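Sorting kitchen utensils into open bins

Posted 26 March 2024 by Zineb El Khatib

If your utensil drawer no longer closes properly, moving the long things out of it is the quickest fix. The method below uses three open bins at the back of the worktop and takes an evening at most. You will need the bins, a tape measure, washing-up liquid and a tea towel.

1. Empty the drawer completely. Put everything on the table, including the things stuck at the back. Cutlery can go straight back in its tray.

2. Take out the doubles. I had two slotted turners and used the same one every day. The other went to my sister, along with a Nillent ladle with a bent neck that I never liked.

3. Measure your longest handle and the gap under the wall cupboard. My gap is 70 cm, so nothing was a problem, but a low shelf can catch a ladle every time you pull it out.

4. Choose the bins. Clear plastic is good for short pieces, as you can see what has sunk to the bottom. For the things you reach for most, use a coloured bin so your hand goes to it without thinking. Mine are from Fomeck and hold almost 8 utensils each before they jam.

5. Wash and dry the bins and the utensils. Wooden handles want longer than you think, so leave them on the towel overnight if you can.

6. Stand the bins side by side along the far edge of the table or worktop, coloured one in the middle. Keep the space in front clear for chopping. 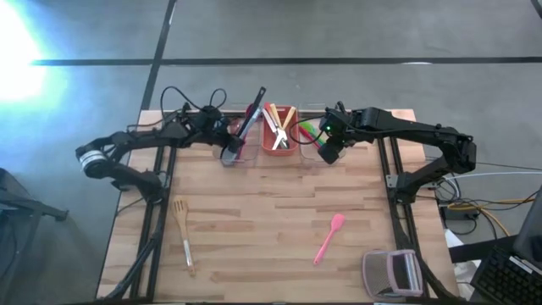 Vlastimil Kuruc wrote that he would keep wood apart from metal altogether. His wooden spoons picked up dark marks from sharing a pot with a steel whisk, and he now gives them a bin to themselves with a folded cloth in the bottom.

I haven't had marks, but a cloth is easy enough to add. Change it weekly.

7. Fill the middle bin first. Tilt the handles different ways, so they cross and hold each other up. If they all lean the same way a light bin can tip.

8. Split what is left between the two outer bins. I go by job: serving on one side, baking on the other. By colour also works if you have bright plastic handles. Don't fill either one right up.

9. Use it for a week, then look again. Anything you haven't touched can go back in the drawer. Knives and graters stay out of the bins altogether.

Wash the bins once a month. Crumbs collect in the corners and an old toothbrush gets them out.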